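Slippers at the door: Damum's upstairs office goes shoe-free

Mar 25, 2019

If you climb the stairs to the Damum office this week, leave a minute for your feet. The small upstairs room where the company keeps its desks is now officially a slippers-only space, and the shelf that makes it possible has quickly become the most talked-about piece of furniture in the building!

The idea came from Orhun Ertürk, who grew up in a house where street shoes never made it past the front door and who has been padding around the office in his socks for years. Last August he put a note on the kitchen board asking if anyone would like to join him. By the end of the day the note had 6 names on it and a drawing of a rabbit slipper (unsigned, though we have our suspicions).

It took the winter to get from the note to the real thing, mostly because of the shelf. The old coat stand had a tray under it that could hold one pair of boots if you folded the tops down, and everything else ended up in a heap behind the door. Anyone arriving late had to push the heap along the floor to get in. Orhun measured the wall three times and came back with the same answer each time: something narrow, open at the sides so it can be swept under, with a proper flat top for the things people put down while they're bending over.

What he settled on is a black metal unit with light wooden shelves. The top one is wide and flat, and the house rule is that it gets cleared every evening. Keys, gloves, umbrellas, half a sandwich, all of it goes home or goes in the drawer. The slippers live on the two shelves below, and they go in toes first, so that you can see the straps from the door and grab your own pair without kneeling down.

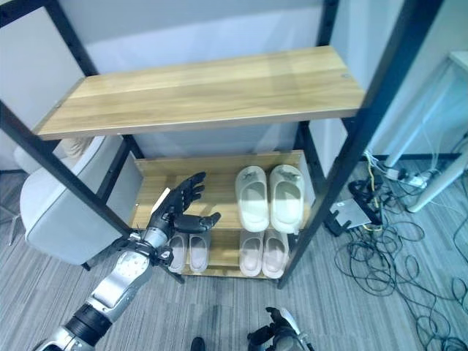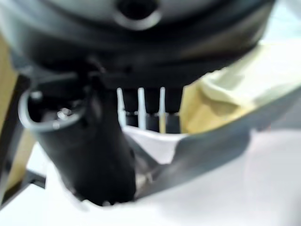
Slides won out over closed slippers after a fairly lively lunch. The closed kind are warmer, no question, and the people who sit by the window argued hard for them. But slides go on without hands, which matters when you're carrying a laptop and two coffees, and they're easy to wipe down. The colors were a free choice. Off-white and pink have been popular so far, and there is a small waiting list for green.

Guests are looked after too. Movum, the workshop across the landing, has offered to keep a basket of spare pairs in bigger sizes, and the bakers at Kocabaş, downstairs, have already asked if they can borrow some for their Friday visits. (Yes! Please shake the flour off first.) If you're just dropping off a parcel you don't need to change, but do stay on the mat.

The difference to the room is lovely. The floor stays clean through a rainy morning, the heap behind the door is gone, and it's so much quieter. Several people have said they hadn't noticed how loud their own heels were until they stopped hearing them. Phone calls are easier, and the folks at Misto, who have the room directly underneath, sent up a card that simply said "thank you" with 81 exclamation points. Somebody over there had the patience to number them.

A few practical points for anyone who uses the room:

Outdoor shoes go on the rubber mat outside the door, heels to the wall, so the landing stays clear.

Put your pair back where you found it. The pairs get mixed up very easily once one slipper wanders off to another shelf.

Slides are wiped down on the last working day of the month. Take yours home if you'd like to give them a real wash.

Please don't stand on any of the shelves to reach the window latch. The step stool is next to the printer.

Names or initials inside the strap are fine, and a scrap of colored thread works just as well.

There's already talk of doing the same in room 204, where the carpet has had a hard few years and could use the rest. That room is a bit bigger and has an awkward radiator right where a shelf would want to go, so Orhun is going in with his tape measure later this week to see if a shorter unit would fit beside it. He is also taking suggestions for a bench, which was the one thing people missed in the first few days. Hopping on one foot while holding on to the doorframe is good exercise, but some of us would love to sit down.

If you have a sturdy bench at home that needs a new place to live, or a strong opinion on closed slippers that you didn't get to share at lunch, leave a note on the kitchen board or stop by the office and tell Orhun in person. He's at the desk nearest the door, and he'll be the one in his socks until the green pair comes in.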